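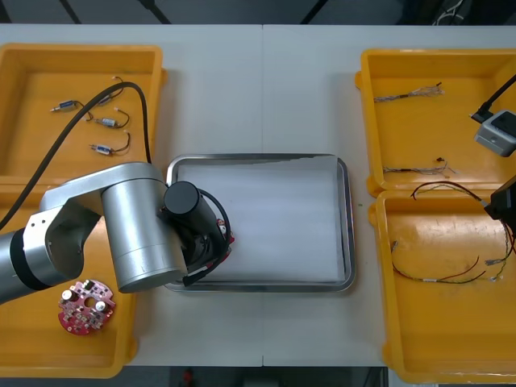
Unnur Hjaltested

Talside opens its motor repair shop to visitors one afternoon each September, and this year I got a place on the second tour. The shop is behind the old feed mill, up a gravel lane that is easy to drive past. Parking was in the field across the road. I paid 9 dollars at the gate, which covered the tour, coffee and a roll.

We started at two in the receiving room. Everything that comes in for repair gets a paper tag with a job number, and the tag stays on until the customer signs for the work. Most of what I saw on the shelves was farm equipment: well pumps, grain dryer fans, a milk cooler motor with half its paint gone. Bram Baert led our group. He has run the winding room for years and talked mostly about that, and I had no complaint.

The winding room is the reason to go. An old motor comes in with its copper burned, and the first job is to get the copper out. The core goes into a burnout oven overnight at a controlled temperature, and the next morning the coils are pulled with a hand winch. Bram passed around a bundle of stripped wire. It was heavier than it looked and left black on everyone's hands. There was a sink, but the soap had run out.

New coils are wound on a bench machine made by Ristić, which the shop bought used. The winder sets the number of turns on a counter and guides the wire with a gloved hand. The coils then go into the slots one at a time, with paper liners, and are tied down with cord. We watched a woman named on her badge only as "Winding 2" lace the end turns on a pump motor. She did it without looking up and it took her most of the time we were in there.

After that the whole thing is dipped in varnish and baked. The dipping room was closed to us because of the fumes, so we looked through a window at a tank with the lid down. I would skip this stop if the group were running late.

The test bay was louder. They ran a 50 horsepower motor up from a standstill, and Bram showed us how the current jumps at the start and then settles. A boy in our group asked what would happen if you wired it wrong. Bram said it would run backward, and then he switched two leads and let it.

Coffee was in the lunchroom, where the Zornley historical society had put up a table of old nameplates and shop ledgers. One ledger was open to a page of repairs for the town creamery, written in pencil, with 119 as the last job number on the page. I would have liked more time with those. The rolls were ham or cheese.

Some practical notes. The floor is concrete and there are no seats until the lunchroom. Closed shoes are required and they do check. The tour took an hour and a half. Ear plugs are in a box by the test bay door, and you should take a pair before the motor starts.

If you come from the Saser side, the bridge is down to one lane, so leave early. Sign-up for next year is on a sheet at the front desk.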